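A transcrição dos livros de Clolcombe

Passei boa parte de setembro a tentar perceber de onde vinha a minha trisavó materna. Na família sempre se disse que era de Grerndale, e foi por lá que comecei, mas o assento de casamento dá-a como "moradora em Clolcombe". Moradora, e não natural, diferença a que na altura não liguei e que me custou várias noites de trabalho.

O casamento foi o primeiro registo que encontrei. O noivo era jornaleiro, viúvo, e assinou de cruz. Ela assinou com o nome completo, numa letra pouco segura mas legível. O assento indica os pais dele e omite os dela, deixando só um espaço em branco onde devia estar a filiação. Já vi isto noutros assentos do mesmo pároco, quase sempre quando a noiva vinha de fora.

Fui então aos batismos de Clolcombe. O livro está digitalizado, mas sem índice, e tive de ler tudo. São 778 assentos no período que me interessava, alguns muito apagados no canto inferior, onde a humidade entrou. Encontrei três crianças com o nome dela. Uma morreu com poucos meses, outra casou mais tarde com um ferreiro e ficou na freguesia até ao fim da vida. A terceira tinha a idade certa, mas a mãe aparece como solteira e o apelido não bate.
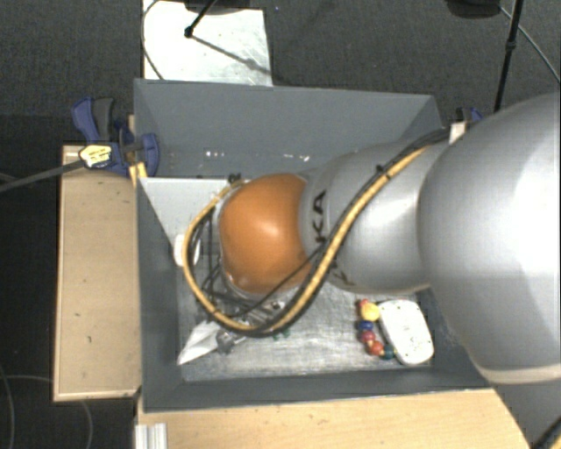

Otília Vasconcelos

Pus essa terceira hipótese de lado e voltei ao casamento. Uma das testemunhas tinha o mesmo apelido da noiva e era dada como natural de Ovness. Eu tinha lido aquilo como "Orness" e não tinha encontrado nenhuma terra com esse nome. Com o v no lugar certo, a coisa mudou. Ovness fica a 20 quilómetros de Clolcombe e teve registos próprios até a paróquia ser anexada à vizinha.

Nos batismos de Ovness ela aparece, filha legítima, quinta de oito irmãos. A testemunha do casamento era o irmão mais velho. O pai é descrito como moleiro nos primeiros filhos e como criado de lavoura nos últimos, por isso suponho que tenham perdido o moinho, ou o arrendamento, nesse intervalo. Ainda não encontrei documento que o confirme.

Grerndale, afinal, entra na história uma geração depois. Foi lá que nasceu a minha bisavó, e a memória da família juntou as duas mulheres numa só. Tinham o mesmo nome próprio, o que ajuda a explicar a confusão.

Fica por resolver um dos irmãos, que desaparece dos registos ainda novo. Há uma carta, guardada por uma prima, que fala de um tio em Carhuamaca, sem dizer o nome nem o ano. Pode ser ele. Já pedi uma cópia da carta inteira, frente e verso, e até a receber deixo-o na árvore sem data de óbito.

Atualizei o ficheiro da família, que passou a ter 1047 pessoas. Corrigi também a ficha antiga, que dava a trisavó como nascida em Grerndale. Quem tiver copiado essa informação daqui, faça o favor de a emendar.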